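Play Kitchen Tidy-Up: Sorting and Storing a Shared Toy Set
Student Project Report
Nnamdi Sani and Obinna Nwosu

1. Background

The Telgate play space runs a drop-in session every Saturday for families with children under six. Its play kitchen is the busiest corner of the room. It is also the part that takes longest to pack up, and parents who stay behind to help often put things wherever there is a gap.

Our unit asked us to find a small, everyday storage problem and improve it without spending much money. We chose the play kitchen. The full toy inventory at Telgate lists 1,119 items across all activities, and we did not try to deal with the whole lot. We limited the project to 53 pieces from the cooking and food sets and the one cupboard they are kept in.

2. What we wanted to find out

We had one main question: does sorting by use make pack-up faster than sorting by type? Sorting by type means all the food goes in one tub and all the cookware in another. Sorting by use means pieces that children play with together are stored together, even if one is a plate and the other is a piece of fruit.

We also wanted to know which pieces cause the most trouble. Obinna's guess was the small food. Nnamdi thought it would be the large, awkward shapes that don't stack.

3. How we did it

We cleared a white table and laid out part of the collection before deciding on any groups. Working on one flat surface let us move pieces back and forth and argue about them. The first layout took most of a morning, mainly because we kept changing our minds about the dishes. 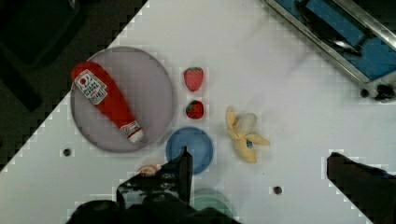
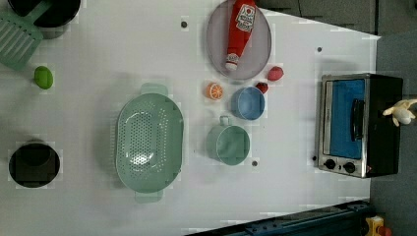 The hardest part of the layout was deciding what counts as a set. Some choices were easy. Pots go with spatulas, and there was no disagreement about that. Others depended on how you think a child would use the piece. We had the ketchup bottle lying on the large round plate for a good part of the layout, and Nnamdi wanted to store it that way, as a ready-made table setting. Obinna thought the bottle belonged with the food. In the end we put it in the table setting group, because the plate is flat and the bottle doesn't take up extra floor space in the tub when it lies across it. The small blue dish went to the same group.

After the layout we made three groups:

Cooking: pots, colander, spatulas and other utensils.
Table setting: plates, bowls, mugs, and the ketchup bottle.
Fresh food: all fruit and vegetables, whole or cut.

Each group was given its own tub. We bought the tubs from Skutura, a discount homewares shop near campus. They are clear, so the contents can be checked without taking off the lid. We drew a label for each one with a simple outline of a piece that belongs inside, as most of the children can't read yet.

4. Testing

We timed pack-up over two sessions. In the first, helpers used the old method, with two unlabelled boxes and no instructions. In the second, they used our three tubs. Both times we started the clock when the session leader called pack-up and stopped it when the cupboard door was shut.

The old method took 44 minutes. This included time spent looking for pieces under the furniture, which we counted because it is part of the job. With the new tubs it took 20 minutes. We had expected an improvement but a smaller one.

Two sessions is not many, and the second was a quieter day with fewer families. We can't say how much of the difference came from the tubs.

5. Problems

The colander did not fit flat in the first tub we bought. Its handles stick out at both ends and caught on the sides, so the lid would not close. We swapped that tub for a longer one — an extra trip and an extra cost we hadn't planned for.

The strawberries caused a different problem. They are small and easily end up inside mugs and bowls, so several went into the table setting tub by accident. Obinna's guess about small food was right in that sense. We now ask helpers to tip out each mug and bowl before it goes away.

The banana with the peel that opens also needs some care. The flaps bend if something heavy is on top, so we put it in last.

6. What we would change

We would run more sessions, and have someone other than us do the timing. Both of us were also helping with pack-up, and it was hard to stay out of the way.

We would also look at the labels again. The outline on the cooking tub was meant to be a pot, but one boy was sure it was a hat. A colour on each lid might work better, and Ezeani House, the other centre in our area, has offered to let us try coloured lids on its own play kitchen next term.

The three tubs have stayed at Telgate, along with a one-page pack-up guide taped to the inside of the cupboard door.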